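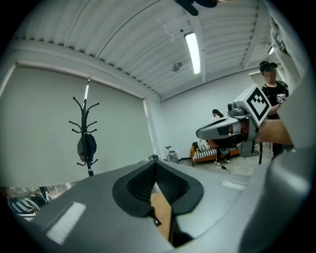
The front room at Tutisley Hall is open again, and I reckon it's the nicest it has looked in years. I wandered over in April with every intention of staying ten minutes and ended up staying for most of the morning, mainly to argue about where a deer should go (more on him shortly).

For anyone who hasn't been past lately, the room's been shut since the end of summer while the old carpet came up and the walls got a coat of white. It's so bright in there now! The ribbed white ceiling is the same one we've all stared at through long meetings, but with pale walls under it you notice it in a good way. The big roller blind is a soft grey-green, a colour that caused a fair bit of debate on the Pavalton Road side of town. I was firmly in the "too hospital" camp and I've come around. It's a gentle sort of colour and it takes the glare off in the afternoon.

Ehsan Warraich has been looking after the fit-out, and his rule was that nothing came back into the room until somebody could say what it was for. That finished off the broken urn, the box of single gloves and a stack of 80 vinyl chairs that had been breeding in the corner since I was at school. The chairs have gone to the Skirnton football club, who were thrilled, and they're welcome to every last wobbly one of them.

The black coat rack made the cut. It has a slim pole and curved hooks, and it lives over near the window where you can sling your things as you come in. Hammad Lashari wanted it beside the door. He was outvoted, took it well, and has been quietly raising it again at every opportunity.

My favourite piece is the little round table in light brown wood. It was given by the Chaudhry family when they packed up their house on the hill, and a few of us remember eating far too much cake at it. It's a good size for two people and a pot of tea, or one person and a jigsaw if you don't mind a few pieces on the floor. It stands close to the long window, where the white ledge curves along the wall, and I can see that ledge becoming everybody's shelf. There was already a small leafy plant on it when I was there, along with a drink bottle and a pale pink tumbler. Plants are very welcome, says Ehsan, but please bring a saucer for under yours.

Now, the deer. He's a black silhouette on white in a thin black frame, with a really magnificent set of antlers for such a small picture, and he came in with the Chaudhry table. I wanted him standing on the table, where you'd see him when you sat down. Hammad thought he'd disappear there and should go up on the white wall near the corner. Somebody else said the ledge, next to the plant, so that he'd have a bit of scenery. We tried to settle it over a cuppa and got nowhere, so he's staying at the table for the first month and then it goes to a show of hands. If you've got strong feelings about antlers, come and have a look before you vote. 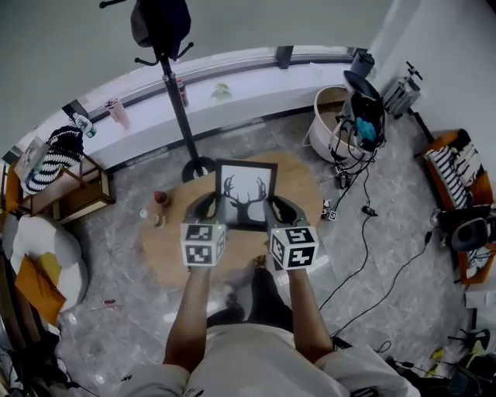

## Opening times and what's on

The room is open from 10 in the morning until 4 in the afternoon, and the key is kept at the Pavalton Road shop if you turn up and find it locked. Tea and coffee are a gold coin in the tin.

The mending group is back in its old spot and would love a few new faces (you don't have to be any good, I'm living proof). The card players start at 2 and will take anyone who can shuffle. There's also a quiet hour first thing for people who'd just like to sit somewhere warm with a book.

We're still after a decent reading lamp, a doormat and a couple of cushions, nothing too precious. Drop them in while the room's open or give Ehsan a yell and he'll come by with the ute. No more chairs, please – he was very clear about the chairs.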